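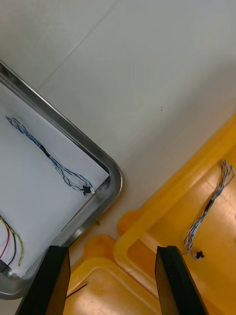
Search this site Search Go

Grivavum G2 parallel gripper with flat finger set

OK, so this is the one I get the most email about, and I've finally spent enough time with it to write a proper page instead of answering everybody one at a time. The G2 is our small electric two-finger gripper. Forty millimeters of opening (the spec sheet says 40 and I measured 40, always nice), a wrist bracket for a little camera, and a choice of fingers. I'm Trygve Skjelbred, I run the demo bench, and I picked the fingers I like best for this write-up, the flat black plates.

I wanted a test that looked like what people call us about. Mostly that's kitting and sorting: small electrical parts with wires hanging off them, coming out of one bin and going into another. So I loaded up yellow bins and steel trays with solenoids, little motors, wire harnesses and some round red circuit boards, and ran the G2 against the Drudus soft-tip gripper we also carry. Each one got 200 pick attempts on the same mix of parts. No tuning between runs, no moving a part to make it easier. I did stop for coffee.

The short version: the G2 made 151 clean picks on the first try with the default settings. The Drudus did better on the bare motors and worse on just about everything with a flat edge. If all you handle is smooth round stuff, buy the Drudus, I won't be offended!

Circuit boards

I expected the boards to be the hard part and they were my favorite. These are round with notches in the rim, and the capacitors stand up tall enough that coming in from the wrong angle means you grab one of those instead. With the flat fingers you can line up on the rim and slide down either side. The notches help too, as long as the wrist is turned so a fingertip doesn't land half in and half out of one.

What you do need is room next to the board. If two of them are lying close together the outside of a finger can come down on the neighbor, so tell your planner how thick the fingers are (people forget this constantly, me included, in July, with a customer watching).
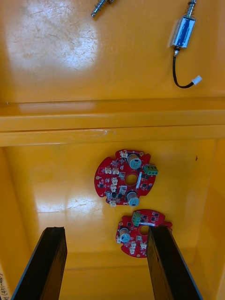 G2 flat fingers over the lower of two boards in a divided yellow bin.

The other thing I'd say about boards is to turn the force down. The G2 ships set for metal parts. I dropped mine to 13 newtons for anything with components on it and left it there the whole afternoon. It's one number in the setup page and it sticks after a power cycle, which the older firmware did not do, and yes, I heard from all of you about that.

Harnesses and loose wire

Wire is where I'd lower your hopes a bit. A twisted harness with a sleeve on it is fine: go for the sleeve, close slowly, lift straight up. A tangle of thin wires with small connectors is a different animal. The flat fingers will happily pick up one wire and drag the rest along behind, and sometimes that's okay and sometimes you've just emptied the bin onto the table. The Drudus tips hang on to single wires better, but they're slower to let go and I had connectors sticking to the rubber.

Route the gripper's own cable along the forearm with some slack at the wrist. Too much slack and it droops down into your work, so do a slow dry run first and watch it through the full wrist rotation. 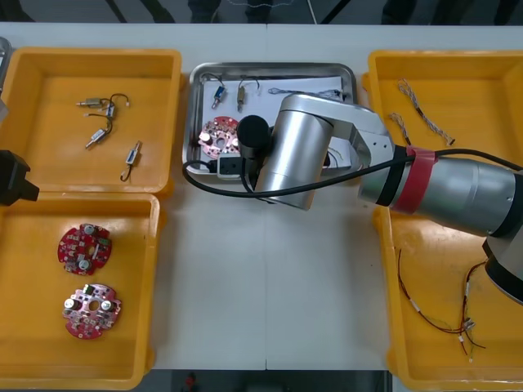

Camera and mounting

The wrist bracket takes the Haltora mini camera with no adapter. It looks down past both fingers, so you get the fingertips and the part in the same view, and for close work I wouldn't want to go back to an overhead camera alone. I still keep a fixed one beside the table, mostly to see what the arm is doing when a harness goes somewhere it shouldn't.

Glare is the big nuisance. Shiny bins throw the ceiling lights straight back at the lens, and steel trays are no better. A sheet of white paper in the bottom of the tray fixed most of it for me. For the plastic bins I ended up locking the exposure a little dark and living with it. Solenoids with a blue label still show up well that way, and a label gives you something to aim at when the plunger is just another bright silver thing.

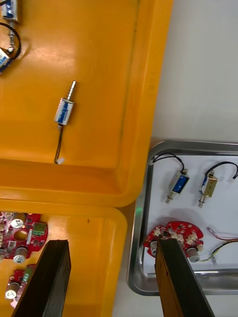

Anyway, solenoids. Pick them by the body and keep off the plunger, and rotate the wrist to match before you go down, since they lie at every angle you can think of. The lead comes along for the ride with the connector swinging on the end, so leave extra height when you cross a tray rim. I set my clearance too low at first and kept snagging the connectors.

Fitting it to your arm takes the standard four-bolt flange. If you've got a Sjögren controller, plug it in and it should show up by itself. For other controllers, ask me for the wiring sheet before you order and tell me which connector you have, because there are two versions of the cable and they don't swap. The flat fingers are in the box. Soft pads are extra and I'd skip them unless your parts scratch easily.

Share 13 Comments 40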